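# The Round Table Comes Back

For years the round table was what you bought when you couldn't fit a proper one. I think that's nonsense, and after a month of living with one I've become a bit of a bore on the subject!

It started in March, when Socorro Arboleda talked me out of a desk. She has run Sotelo, a little furniture repair shop, for nine years, and she has a theory that most of us own too many corners. Corners collect mail. Corners catch hips. A round top in the middle of the floor gets walked past from every side, so you look at it, and you start to care what's on it.

I bought mine secondhand for $129 (the Zetstead, the smaller of the two sizes) and carried it up the stairs with my neighbor, stopping on every landing to argue about which way was up. It has a single pedestal, and if you have ever fought four legs and eight chair legs at dinner, you know what a pleasure that is.

## What goes on top

This is the fun part, and I've changed my mind about it more than once. My first try was a big bowl dead center, which looked great until somebody wanted to put down a laptop. Then came a runner. Don't put a runner on a round table — it looks like a sash.

What works for me now is a loose group of small things, with one of them taller than the rest. A lamp is perfect for that. I love a plain cone shade, and I love it off to one side, where it leaves the rest of the top free for elbows. Flowers should stay short enough to talk over. Sunflowers sound too big for the job, but in a small pot they're wonderful, all that yellow against pale wood.

And keep the useful stuff! Tissues, a box for keys and chargers, whatever cup you're using. Socorro hides hers in a Wimach tin, and we have agreed to disagree. A beige tissue box is a perfectly nice object, and it sits happily beside a flower pot.

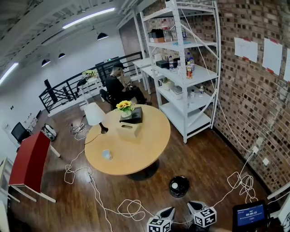

## Give it some floor

Dark boards under a light top are my favorite pairing. The table seems to lift a little, and the pedestal almost disappears into the floor. If your boards are pale, try a deep-colored rug, cut round or not at all.

Leave space to pull a chair out on every side. Mine had to come up to two feet farther from the bookcase than I'd planned, and the Evov armchair went to my sister. She says she's not giving it back.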